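31st December

Inventory day for the kitchen things, put off since June. I did the cookware first, on the white table, one group at a time: lid, pan, plate. The table needs attention too. The gray scuffs do not lift with dish soap, and I have written it down for a melamine sponge before trying anything stronger.
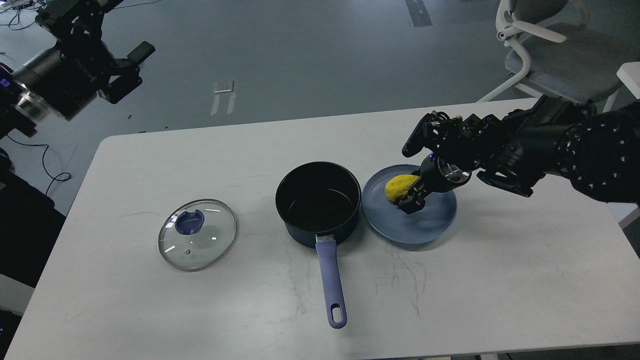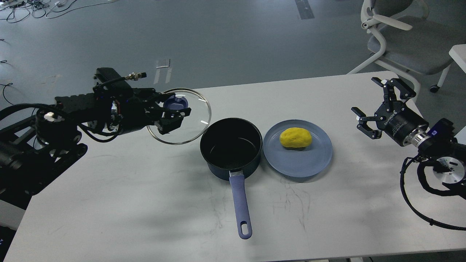 The navy pan stays. I had been in favor of replacing it, but the nonstick passes my usual check, a fingertip drawn across the base and up the wall with the light coming from the side. No flaking and no raised edge. The grip has a slight rotation where it meets the metal. I tightened the screw a quarter turn and the play is gone. If it returns I will add a lock washer. The lid knob was also loose, and got the same treatment from underneath, by hand only, as glass does not forgive a screwdriver with a heavy wrist behind it.

Storage is the open question. Sarita Tripathi wants everything hung up, and the hole in the handle makes that easy enough for the pan. The lid is the problem. Stored knob up, it takes a whole shelf level to itself. Stored upside down on the pan it is compact, but the knob then rests on the coating, and I would prefer a folded cloth between them. She sent me two rack listings this morning. The Wollex is 499 mm wide and holds lids on edge. The Didireo is 282 mm and would fit beside the cooker, but its slots look narrow for a domed lid and the listing gives no slot width. I have written to ask.

The wall will take either. I drilled a test hole in the corner last spring and hit solid brick at 34 mm, past the plaster and a layer of something softer.

The blue plate goes back into daily use. The raised rim is good for anything with a sauce, and it stacks badly with the flat ones from Benítez, so it will sit on top of the pile.

Remaining: baking trays, the two graters, the drawer of things without a drawer. Sarita takes the spare colander to Staltden when she goes, along with the small kettle – descaled, cord checked, no base plate corrosion.

Stopped at six. Rice for dinner, low heat, lid on, and left to stand for ten minutes afterward. The knob held. Guests upstairs have already started with the fireworks.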